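Warum ich wieder mit der Hand spüle

Seit Juli ist die Spülmaschine kaputt, und ich habe sie immer noch nicht ersetzt. Am Anfang war das reine Faulheit. Der Monteur wollte 63 Euro nur fürs Anschauen, die Maschine war sowieso schon in der alten Wohnung in Sutow ein bisschen zickig gewesen, und dann kam der Urlaub dazwischen. Inzwischen ist es so eine Art Feierabendritual geworden, und ich merke, dass ich es gar nicht mehr hergeben will.

Also, so gegen halb acht, wenn gegessen ist, lasse ich Wasser ein. Heiß, richtig heiß, mit Handschuhen. Erst die Gläser, dann das Besteck, dann Teller, ganz am Schluss Töpfe und Pfannen. Das hat mir meine Oma so beigebracht, und ich habe mit zwölf natürlich die Augen verdreht und mit dem Nudeltopf angefangen. Sie hat dann wortlos das Wasser abgelassen und neues eingefüllt. Dreimal. Danach hatte ich es kapiert.

Was ich völlig unterschätzt habe: Schwämme! Ich habe früher einfach den Zehnerpack aus dem Supermarkt gekauft, und gut. Jetzt habe ich Meinungen. Die ganz billigen lösen sich nach einer Woche auf, die raue Seite klappt ab wie ein schlechtes Toupet, und man hat überall Krümel im Becken. Die mit der weißen, weichen Scheuerseite sind toll für beschichtete Pfannen, bei angebranntem Milchreis aber komplett nutzlos (fragt nicht). Ich habe deshalb mittlerweile mehrere Sorten gleichzeitig in Gebrauch und weiß bei jeder Farbe, wofür sie ist — meine Schwester findet das bedenklich.

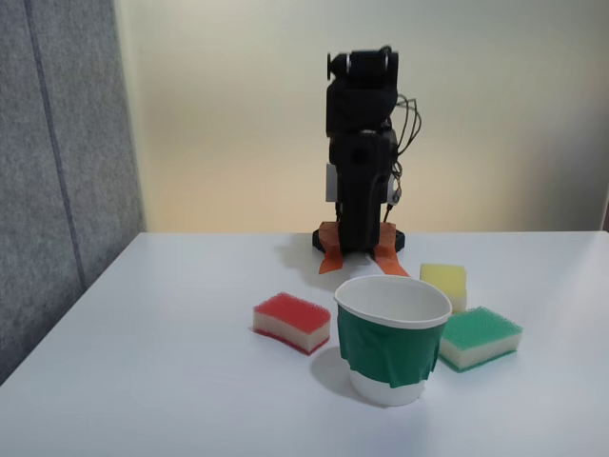

Mein Nachbar Rachid Bouazza schwört übrigens auf Bürste. Nur Bürste, keine Schwämme, nie. Er hat früher im Istham in der Küche gearbeitet, das war dieses kleine Lokal hinter dem Bahnhof, und dort gab es angeblich eine einzige Holzbürste, die älter war als der Koch. Ich habe es zwei Wochen lang probiert. Für Teller super, für Gläser eine Katastrophe, ich komme einfach nicht bis in die Ecken, und ein Weinglas hat es auch nicht überlebt.

Beim Spülmittel bin ich dagegen langweilig. Ein Tropfen reicht, mehr macht nur mehr Schaum, und den muss man dann wieder abspülen. Meine 5-Liter-Kanister-Phase (war im Angebot, ich konnte nicht widerstehen) hat dazu geführt, dass ich vermutlich bis zur Rente versorgt bin. Falls jemand aus der Gegend was abhaben möchte, bitte melden, ernsthaft.

Und dann das Abtrocknen! Bei uns daheim in Grube war das immer Sache der Kinder, und ich habe es gehasst. Heute lasse ich alles auf dem Gestell stehen und hole es am Morgen runter, außer den Gläsern, die kriegen sonst Flecken. Leinentücher sind dafür übrigens viel besser als Baumwolle, aber erst nach dem zehnten Waschen oder so. Vorher schieben sie das Wasser nur hin und her.

Ob ich doch noch mal eine Maschine kaufe? Vielleicht vor Weihnachten, wenn die ganze Familie kommt. Bis dahin läuft abends das Radio, die Fenster beschlagen, und ich stehe da mit meinen Handschuhen. Nächstes Mal schreibe ich dann endlich über den Balkon, das hatte ich ja schon im Frühling versprochen.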